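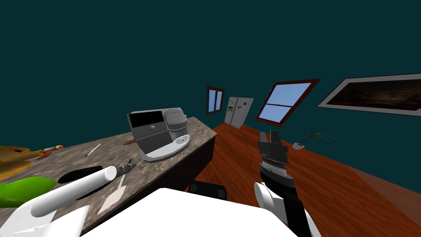

**ptiongson_arnel**

OK so I've been fighting this for most of August and I need other eyes on it. Two-arm setup in the kitchen sim, left arm does the reaching on the counter, right arm is supposed to hang back until it gets called. Every so often the left one comes down toward the granite, gets close, and then just keeps going. No contact flagged, no stop. The fingers sink into the stone like it's soup, then the solver notices and the whole arm gets flung up toward the ceiling. Episode over.

I logged 1251 episodes and 88 of them end that way. It's always the left arm. I've lowered the approach speed and I've swapped the gripper pads for plain boxes, and I still get it. Running the Tiedemann branch, stock controller.

**wingyan_yu**

Your counter collision mesh is probably a single thin sheet. Had this exact thing with a sink once! The visual mesh looks like a nice thick slab and the thing the physics sees is paper, so a fast fingertip is above it on one step and below it on the next. Turn on collision view and look at it from the side.

**idrisa_r**

I don't buy the mesh thing. If it was tunneling you'd see it with both arms, and you'd see it go way down when he dropped the speed. My money's on the joint limits. When the left arm is stretched that far across the counter the elbow is nearly straight, and the controller does weird stuff trying to hold the last bit of height.

**wingyan_yu**

The right arm never goes near the counter in his task though?? Of course it doesn't fall through, it's standing over the floor with its gripper open.

**idrisa_r**

Fair, I skimmed. Still think you should plot the elbow before you go rebuilding furniture.

**ptiongson_arnel**

Did both last night. Wing-yan, the counter is a box, a proper thick one, so tunneling through a sheet is out. BUT it's a box for the version of the kitchen that isn't rotated, and it's sitting a hair lower than the stone you see at the far end, past the coffee machine. Idrisa, elbow is within 4 degrees of straight in nearly all the bad ones. So you can both be smug I guess.

**hau_tai**

Jumping in because we had this at Neltstead and it got us in trouble on the real arm. Somebody "fixed" it by clamping the upward force so the sim arm wouldn't fly. Looked great. Then the same policy went on hardware and it pressed down on a real countertop until the drive tripped, and it cracked a wrist cover. Please don't clamp it. If the sim throws the arm, let it throw the arm and fail the episode.

**pacita_m**

+1 to Tài. Also is your e-stop logic live in sim? We run ours with the same force cutoff as the hardware, and it caught 429 bad presses before anything got bolted down. People at Kamberg told me that was overkill and I disagree pretty strongly lol

**idrisa_r**

It's kind of overkill for a sim-only project. It slows everything down and half the trips are solver noise.

**pacita_m**

Then filter the noise! I'd rather look through junk trips than find out with my hand near the gripper.

**ptiongson_arnel**

It's going on a real Adum pair eventually so I'm siding with Pacita. Plan for now: line the box up with the stone, move the base closer so the elbow keeps some bend, cutoff on, no clamping. Rerunning the same seeds tonight.

**wingyan_yu**

Move the box first and run it, then move the base. If you do both at once we'll be arguing about the elbow until Christmas.

**ptiongson_arnel**

Ugh, yeah, OK. Box only tonight. I'll post the numbers when I have them.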